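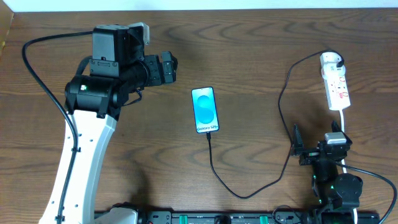

## Progress report to the Wimholm fund: cable and phone handling, second period

Prepared by Joni Nieminen, Wed 16 October

### Where we are

The project is gathering examples of people guiding two robot arms through small desk jobs, so that a learning system can be trained to do the same jobs without a person at the controls. This period was spent on the phone and charging cable task. We have 3722 recorded attempts on disk, of which the greater part have been checked and labelled. Checking runs behind recording by several working days.

Recording takes place at the Gramley site. The Mumstead room has power and network but no desk yet, and we have charged nothing to that line of the budget.

### The task

Each attempt begins with a phone lying face up on the desk and a power strip further back to the right. The operator works both arms. Depending on the instruction drawn for that attempt, they unplug the cable from the phone, plug it in, move the phone to a new spot with the cable still attached, or draw the cable clear of the working area. Every attempt is stored with its instruction, the joint positions of both arms, and the pictures from all cameras.

We changed the starting layout rules in the second week. Until then operators laid the cable out neatly, and the examples looked too much alike. They now drop it and leave it as it falls, provided that it doesn't cross the phone's screen. Attempts take longer as a result and more of them fail, but the spread of starting positions is much better.

Failed attempts are kept and marked. Christos Raptis has written a short list of failure labels (missed grasp, slipped plug, phone dragged, arm stopped by operator) and two people label each failure separately. Where they disagree, he decides.

### Views from the gripper

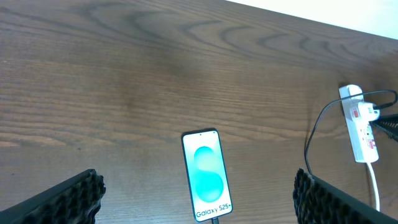 The wrist views matter most in the last few centimetres before a grasp, when the overhead view is often blocked by the arm itself. Two matters came up in checking them. First, glossy wood and a lit screen can both wash out part of the picture. We have fixed the exposure at a lower setting and will not use automatic exposure again on this task. Second, the near end of the phone can fall below the bottom of the wrist view, and with it part of the cable. Christos is testing a steeper camera angle on one arm. If it helps, we will change both and note the date in the records, so that the two sets can be told apart.

### Operators and hours

Five operators are trained. A recording session lasts 40 minutes, followed by a break. We tried longer sessions and the share of failed grasps rose towards the end, so the limit stays.

We lost 14 sessions to a worn joint on one arm. Toivonen supplied the replacement part under the existing service agreement, so there was no cost to the grant apart from the operators' time.

### Spending

Spending is within plan. Storage has cost more than forecast because we keep full-size pictures from every camera. The difference has been met from the Mumstead furniture line, as agreed by email, and we would like to leave the money there until the room is needed.

### Next period

- Clear the labelling backlog before adding new instructions.
- Decide on the wrist camera angle.
- Record the same task on a plain, matt surface, and with the power strip on the left.
- Begin a first training run in November, holding back 22 starting layouts for testing.

We ask the fund to confirm whether failed attempts should be part of the data shared with the other partners. Joni will need the answer before the November run, as it affects how the files are split.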